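Subject: Re: [declutter-list] the cable drawer, again

On Friday, Polyxeni Athanasiadis wrote:

> I have a drawer of chargers and cords that I can't close anymore. Do you all sort by device, or by plug, or just tip it all in a bag and move house? Kalliopi swears by color but I think she only owns white ones.
>
> Polyxeni

Hi Polyxeni, and hi everybody,

I'm with Kalliopi on this one! I gave up sorting by device years ago (half of mine have outlived the device) and I go by color now, pinks with pinks, blues with blues. It works best on a big bare table with nothing else on it. I push the bulky bits into a far corner first, the blocks and boxy connectors and so on, and leave the middle clear for whatever I'm untangling.

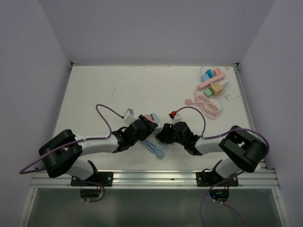
Then cords get coiled, loosely, and I mean loosely. I used to wind mine tight around my hand and I killed two that way, one of them a Lumitz that cost me 35 dollars. Now it's a floppy loop and a strip of Velcro. Abundio uses bread bag clips and writes on them, which I admire but will never do.

Adapters stay out of the coils if you can manage it. They're the heavy part, and they drag everything into a knot the minute you open the drawer.

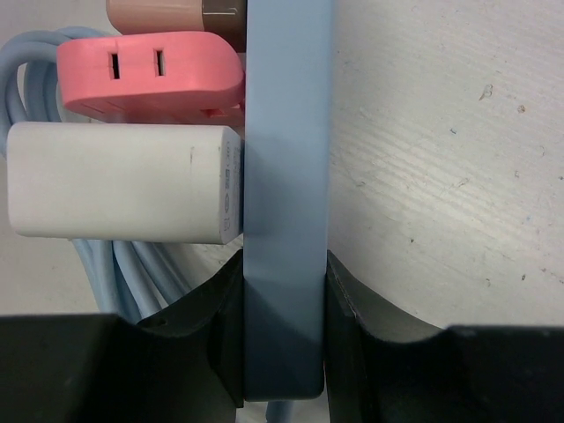
**Chargers and adapters**

Read the small print on the end before you toss a plain white one. I keep mine close together, coral pink next to white, though a coiled light blue cable still gets in around them. Anything I can't match after 3 months goes in the recycling bag. Iason, is the drop-off at Cundeck still taking them in April?

Evangelia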